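Lomuscombe Boards > World News > Conflicts and Peace Talks
Thread: Prisoner exchange at the Hadance crossing

jszabo_reads
The exchange went ahead this morning. Both sides confirmed it before noon. 181 came back from the northern side and 165 from the southern side, so it wasn't one for one, which is what the talks in October were supposed to produce. Does anyone know why the numbers are different? The radio report didn't say.

millroad44
Wounded go separately. The southern side agreed to release badly wounded men without counting them against the total. That was in the draft text back in the spring.

terncliff
That draft was never signed. I wouldn't lean on it. The Amrani agreement is the only one both governments put their names to, and it says equal numbers, civilians excluded.

millroad44
OK, "civilians excluded" gives you the same result. If 16 of them were civilians you get 165 each.

terncliff
Sure, the arithmetic works. I haven't seen a source for it.

jszabo_reads
The southern ministry statement says "service members and other persons." The northern one only says "citizens." Not much help.

Dov_P
People are treating this as a step toward a ceasefire and I don't see it. They did one of these last winter with 141 people on each side and shelling started again on the Prulance road before the buses had reached the hospital. These swaps run on their own track. The officers who arrange them have been talking to each other the whole war.

oldharbor
I agree with part of that. The track is separate, but it's the same crossing and the same monitors, and this time the local truce was for 12 hours where last time it was four. Somebody had to order that.

Dov_P
A longer truce because there were more buses. I wouldn't read anything else into it.

oldharbor
Then why did they let the fuel trucks through to Prulance in the same window? That had been refused since summer.

Dov_P
Fair, I hadn't seen that. Link?

oldharbor
It was in the regional paper's evening update. Zsófia Hajdu has the byline. She was at the crossing from 5 a.m. and has the order of the convoys, which nobody else printed. Trucks went second, after the first group of buses.

terncliff
Hajdu's piece also says the families' group had a list of 380 names they expected news of, and most of those weren't on the buses. I think that's the bigger story. If you've got 380 families waiting and the lists are kept back until the last hour, you'll have people standing at a roadside for nothing every time.

kestrel_b
My wife's cousin is on that list. They were told at 9 p.m. the night before that he "might" be included. He wasn't. They drove up anyway. No complaint about the monitors, they were decent to everybody. But the office that makes those calls should stop using the word might.

jszabo_reads
Sorry to hear it, kestrel. Did they get any confirmation that he's being held?

kestrel_b
One letter, in the summer. Nothing since.

millroad44
The tracing office will take a request from relatives even if one is already open with the ministry. They're two separate files. Worth doing both.

kestrel_b
Thanks. I'll pass that on. I think they only did the ministry one.

terncliff
Keep a copy of the letter with the date visible. They'll ask for it. 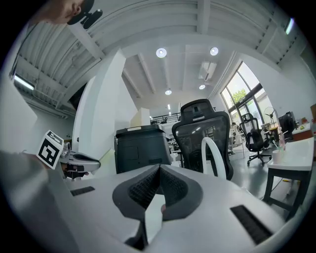

plainreader
New here and trying to follow. Who decides which prisoners go on the list?

oldharbor
Each side proposes names from the people it wants back, the other side says who it is willing to release, and the monitors check that both lists match the people who turn up. The wounded and anyone held longest are meant to come first under the Amrani text. In practice officers and pilots get traded for each other and hold up the rest.

Dov_P
"Meant to" is doing a lot there. Last winter's group included men held for under three weeks.

oldharbor
Yes, and there were objections at the time. I said meant to.

plainreader
Thank you, that's clear.

jszabo_reads
Update from the 6 p.m. bulletin. The northern side now says its 181 included 16 civilians, mostly from villages along the Prulance road. So millroad was right.

millroad44
Lucky guess, but I'll take it.

terncliff
Good, that's a source. I'd still like to see the southern side say the same.

Dov_P
Also in that bulletin: artillery reported west of the road at 4:40, which is inside the truce window. Both sides blame the other.

oldharbor
One report of it, no damage given. I'd wait for the monitors.

Dov_P
They take a week to publish anything.

oldharbor
Then wait a week.

jszabo_reads
I'll post their summary when it comes out. Signed with my real name in case anyone from the families' group wants to write to me through the board: Jolán Szabó. I can translate letters in both directions, no charge.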